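Setting up a two-arm handover for the club, and what to believe when it works

Every new member of the Illora club wants to start with two arms passing a part to each other. I think it's a poor first project and I say so every October, and every October I lose the vote. So here are the steps, with my doubts left in.

What you need

Two arms bolted or clamped to the same table, a pair of soft printed fingers for each gripper you plan to use, and one part to pass. We use a lime-green ring with holes in it. Pick something light with a shape you can tell apart on a camera. You don't need the expensive fingers. Calleo, the team we share the room with, swear by theirs and I have yet to see a result that backs it up.

Step 1. Check the fingers before you check the code

Close the gripper slowly and look down at it from the wrist camera. The tips should come together evenly. If one leans, loosen its mount, push it square and tighten again. Last year's group spent a month tuning software for a finger that was on crooked.

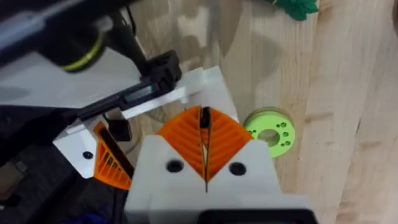

Wrist camera view: orange fingers drawn together, green ring on the table to the right.

Do the same for the other arm. Don't assume that two prints from the same file behave the same way. Ours never have.

Step 2. Set the home positions

Move each arm by hand to a place where it can't reach the other, and save that as home. Then save a second point for each, just short of the meeting place. Name them something plain. We had a file called Sterkov for two terms and the only person who knew what was in it had left.

Clear the bit of table you intend to use, and mark where the ring goes with tape. It feels like cheating and it is, a little. Do it anyway for the first week.

Step 3. Run one arm at a time, slowly

Set the speed to the lowest your software allows. Run the first arm to its near point and back while the second stays home. Swap. Only then run both. Keep a hand by the stop button and your face away from the table.

Once both are going, watch the wrist view for the other arm coming through it. If a finger shows up as an orange smear, drop the speed before you believe anything the camera tells you about where the part is. You can't line up on something you can't see clearly.
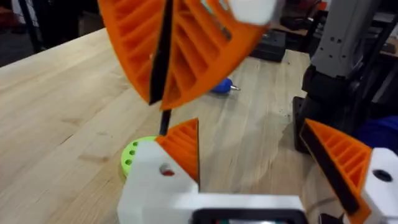 A moving finger blurs over the bench, with the green part behind the gripper at the bottom.

Step 4. Record your runs

Write down every attempt, including the ones you would like to forget. Candela Ortuño kept our sheet last year and it had 352 rows by the end. She counted 43 clean handovers in the first 300. The poster we took to the Alvarado open day used a clip of one of them, and people came away thinking it did that all the time.

Use a fixed camera as well as the wrist ones. The wrist view is good for the last few centimetres and hopeless for working out which arm was in the wrong place.

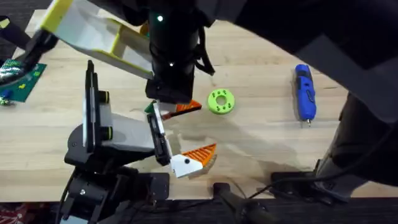
When you go back over a recording, decide what counts as a success first and stick to it. Ours is strict: the second gripper holds the ring, the first has let go, and nobody touched anything. A ring that drops and gets nudged back is a failure, however nice the rest looked.

Step 5. Change one thing

Pick speed, finger angle or the meeting point. Change it, do another batch, compare. If you change all three on a Tuesday evening and it gets better, you have learned very little.

I still think new members should start with one arm and a box. If your group manages a decent rate without the tape marks, send me the full sheet and I'll read it. Please don't send the clip.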